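Encyclopédie Plestach > Techniques chirurgicales > Sutures cutanées > Point simple

Point simple (suture à points séparés)

Le point simple, ou point séparé, est une technique de fermeture dans laquelle chaque passage du fil est noué et coupé indépendamment des autres. Il s'oppose au surjet, où un fil unique parcourt toute la longueur de l'incision. La rupture ou l'ablation d'un point laisse en place la tension exercée par les points voisins, propriété recherchée sur les plaies à risque de désunion.

L'aiguille pénètre perpendiculairement à la peau, traverse le derme et ressort sur la berge opposée à égale distance du bord. Le nœud est constitué de demi-clefs inversées, puis déporté latéralement.
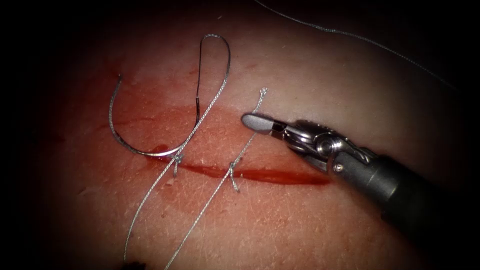

L'espacement des points conditionne l'affrontement des berges. Il est habituellement proche de la distance entre le point d'entrée et le bord de la plaie, et se réduit au visage. Lorsque la fermeture progresse depuis une extrémité, la partie non suturée reste béante, comme à droite du second nœud, où l'incision est encore ouverte. Le fil tressé gris, serti sur une aiguille courbe, forme des boucles compactes au niveau des nœuds. Un tressé se manie plus aisément qu'un monofilament et tient mieux le nœud, mais sa capillarité favorise la colonisation bactérienne. Sur la peau, le monofilament non résorbable lui est souvent préféré.

L'ablation dépend de la région anatomique. Elle intervient plus tôt au visage qu'au tronc, où un délai de 14 jours est courant. Le fil est sectionné au ras de la peau, du côté opposé au nœud.

Voir aussi : point de Blair-Donati, surjet intradermique, agrafage cutané.

Notice 2316, rédaction : Anca Marinescu. Révision : mars 2018.

Contact | © Encyclopédie Plestach | Haut de page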